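6. Colocación del jabón y la jabonera

Última actualización: diciembre

1. Despeje el tablero y pase un paño seco. El ojal del cable debe quedar al fondo. 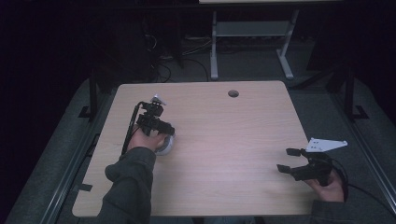 2. Deje secar la jabonera Mastitus 20 minutos antes de usarla.

3. Apoye la pastilla sobre la madera, lejos del borde.

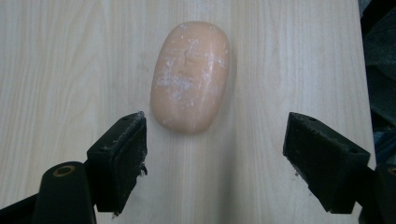 Fig. 13. Pastilla de color melocotón con restos blanquecinos.

Nota: los restos blancos se retiran con un paño húmedo.

Precaución: no use una pastilla partida. Si ve una grieta fina, puede seguir usándola.

4. Coloque la pastilla en la jabonera.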